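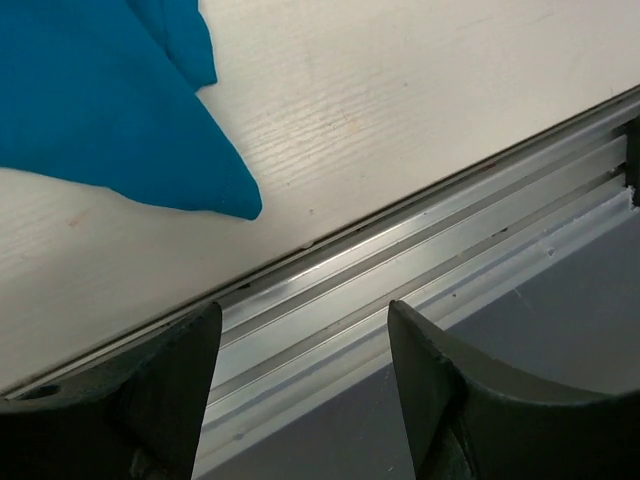
By the Gurnport Notes desk | Local | 2 min read

The grooves are winning at the Zornedeo workroom in Gurnport, where users have been asked to clean the tables properly before going home, and where "properly" has now been defined in writing.

The tables arrived last October, when the workroom moved from its old premises above the Sterkby paint shop. They have white wood-grain tops and aluminium rail alongside, the ridged sort with channels running the length of it. On the day they were unpacked everybody agreed how smart they looked. The channels are meant for clamps, lamps and stops, which slide along to wherever they are wanted. In practice they have also been taking in whatever is swept off the top.

Users have long been in the habit of finishing a job by wiping the table towards themselves. The top comes up lovely. The contents of the top go over the thin dark seam and into the metal, where they join the contents from last time. Small dark specks settle in the channels, and pale flakes gather along the lower edge by the end piece. Opinion in the workroom is divided on whether the flakes are plastic or old paint, with the model-makers favouring paint and the furniture people plastic.

A notice went up last month. It runs to 11 points, two of which concern crumbs, although food has not been allowed in the room for as long as it has been open. Users are told to start with the rail, working a dry brush along each channel towards the open end, and to do the tabletop afterwards. Blue cloths are for the tops only. A cloth pushed into a groove with a screwdriver, the notice says, "is no longer a cloth and should not be put back with the others".

Blowing is also out. Several people had taken to clearing the channels by lung power, and the results were landing on whoever was at the next table.

The workroom did look into covering the rails. Baek, which supplied the tables, sells a snap-in strip that fills the channels and leaves a flat surface, but with the strip in place nothing can be clamped to the rail, and the clamps were the reason for buying the tables. A quote was obtained all the same. It came to £2068, against a yearly budget for repairs and sundries of £2000, and the matter was not taken further. Brushes have been bought.

Early signs are mixed. The brushes have proved popular and most of them have been borrowed for gluing. One regular user, asked for a view, said the old tables at Sterkby had no grooves at all and also no straight edges, and that on balance the dust was easier to live with. Another wanted it known that the flakes had been there before he sat down.

The workroom closes half an hour earlier for jobs from this month, so that the cleaning can be done before the lights go off at 9pm. Anyone who finds a small brass hinge in a channel is asked to leave it at the desk, as its owner has been in twice.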